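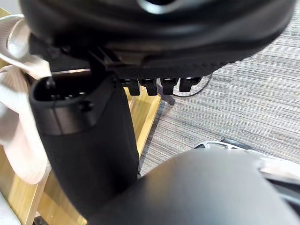 Wrist camera view, with the four small black tabs hanging in a row and the gray striped carpet behind them.

Notes from the Sivley planner

Welcome to our gallery page, which Signe Engebretsen has been asking me to put together since spring and which I finally sat down to write on Wednesday, September 23, 2026. I work on the motion planning side at Cestivum, and most of what I do all day is stare at views like this one and wonder what the software makes of them. Friends and family ask what that looks like (hello to my aunt, who I know is reading), so I picked a wrist view and wrote more under it than a caption really ought to hold. Sorry, Signe!

Dark parts against dark parts are the sort of thing our perception module, Ellero, used to handle badly. The big rounded object, the column under it and the gripper finger are all black, and the early version liked to melt them together into one lump. Hafiz Liew rewrote the edge step so that it leans on texture as well as brightness, and the fine fabric-like or mesh texture on the lower part of the column is a lovely thing to have when you are looking for where one surface stops and the next begins.

The rectangular opening at the top of the column has dark inner walls, and depth readings inside a hole like that tend to come back patchy. Ellero marks those pixels as unknown and hands them on that way. The planner then treats unknown as solid until a second view says otherwise — slow, yes, but I sleep better.

Thin things get their own layer in the map. The loop of black cable on the carpet is a good case, and so are the little tabs. Aslak Öberg keeps a folder of 567 saved wrist views for replay, and we run the whole set again every time somebody touches the map code. It takes long enough for a proper cup of coffee and a chat with whoever else is waiting.

White cloth, like the strap on the far left, is filed under "soft" and given a wider margin. Ga-eun Bae would like the margin to change with the speed of the arm, and she has a branch that does it, though it still fails 80 of our 300 planner tests. We're getting there, and I'm very fond of that branch.

Shiny wood and fine stripes go in the replay folder too. Bright streaks on a glossy surface can look like edges, and a striped carpet can fool the matching step into sliding sideways by a stripe or two. Hjørdis Skjelbred is writing up her fix for the stripes and will post it here when it's done.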